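Jodgate Motor Notes
@jodgatemotornotes
22 July 2026

1/ Thread on reading a used car listing before you travel to see the car. Mostly about what the listing fields mean, which of them the seller types in, and which are pulled from a database. I have been through a lot of adverts for the Dudel hatchback lately and the same faults keep coming up.

2/ Registration year and model year are different things. The listing site shows registration year. A car built in the autumn and registered in February is sold as the later car, with the earlier car's equipment. On the Dudel that matters, as the heated screen and the second USB socket came in part way through.

3/ To get the build date, look at the plate on the door pillar if there is one, or ask for the VIN and have a parts counter look it up. Seat belt labels often carry a date too. If the belt label is years newer than the car, ask why the belt was replaced.

4/ Mileage. The figure in the advert is typed by the seller and is usually a bit behind the dashboard. A gap of 2335 miles between advert and dashboard is a car in daily use while it is for sale. Nothing wrong with that, but the price should follow the dashboard.

5/ Compare mileage with the MOT history, which is free to look up. You want a steady rise. A flat year followed by a steep one is worth a question. A drop is normally a typing error at the test station, and you can tell because the next year goes back to the old line.

6/ Advisories tell you more than passes. "Slight play in lower ball joint" three years running means it was either never done or never bad. Ask for the invoice.

7/ Trim names. The Dudel came as the base car, the Myklebust and the Myklebust Plus. Listing sites fill the trim from the registration plate and get it wrong fairly often. Check by equipment: rear disc brakes on the Plus, drums on the other two. You can see this through the wheel in most advert photos.

8/ Engine size is also filled from the plate. The 1076 cc three-cylinder is listed as 1.0 on some sites and 1.1 on others. Same engine. If you filter by 1.0 only, you miss part of the market. Search twice.

9/ Service history. "Full" has no agreed meaning in an advert. What I want to see:
dates and mileages for each service
oil grade on the invoice
coolant and brake fluid changes shown separately
the timing belt, with a part number

10/ The belt is the expensive item. It is a wet belt and the wrong oil shortens its life. A stamp in the book with no oil grade next to it is worth very little to me. Budget for the belt and take it off your offer.

11/ "Part service history" nearly always means the early dealer stamps and then a gap. Price it as none.

12/ Finance. A private seller may still owe money on the car. Pay for a proper check before you hand over a deposit. The free checks show tax, MOT and basic details and leave finance out.

13/ The number of keepers includes dealers only if they registered it in their own name, and many don't. An ex-demonstrator will show the dealer as first keeper. That is normal. Three keepers in eighteen months is less so.

14/ Dealer fees. Some sites show the price with the admin fee and some without. Read the bottom of the advert. I saw two identical cars at Jorkomus this month, one on their own site and one on a listing site, and the fee was in one price and missing from the other. Ask for the full drive-away figure in writing.

15/ Warranty. The thing to ask for is the claim limit per repair, then the list of excluded parts, then the labour rate they pay up to. If the labour rate is below what your garage charges, you pay the difference each time.

16/ Asking price against selling price. Sites show the first. Save the advert and look again after two weeks. On the Dudel, cars priced over the rest of the market sit there and get cut in small steps. A car that disappears in a few days was priced close to right.

17/ For offers, start from the work that is due. Tyres, belt, brake fluid, next MOT items. Add them up with real quotes and show the seller the list. Sellers argue with a round number and mostly accept an itemised one.
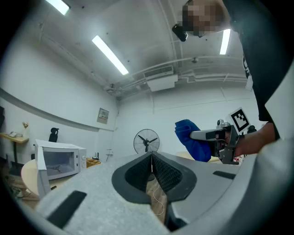
18/ CHECKS ON THE DAY

Cold start first. Ask the seller not to warm the engine, and feel the bonnet when you arrive. Listen for rattle in the first few seconds. Leave it idling and watch the temperature needle. It should climb, stop and stay put.

19/ Tyres. Four of the same make with even wear is a good sign. Wear on one inner edge points to tracking or a bent arm. Read the date code on the sidewall as well as the tread depth. Low-mileage cars tend to be on old tyres with plenty of tread.

20/ Clutch. Pull away in second on a slight rise, gently, and see if the revs climb ahead of the speed. Do it once only. It isn't your car yet.

21/ Electrics. Every window, every lock, both keys, all lamps, rear wiper, air conditioning on its coldest setting for at least five minutes. A second key for the Dudel has to be coded, so a missing one goes on the list of costs.

22/ Paperwork. Match the VIN on the screen, the body and the V5C. All three or no sale. The V5C isn't proof of ownership, so ask for the purchase receipt too.

23/ Oil after purchase. Change it straight away with the right grade, then again after roughly 3000 miles if the history was thin. Look for rubber in the old oil and in the pick-up strainer if your garage will drop the sump.

24/ Replies are open for Dudel questions. Please give trim, build date and the mileage on the dashboard. I can't do much with "is this a good one" and a link. Diesel estates will be a separate thread, as the listing faults on those are mostly to do with tow bars and the emissions class.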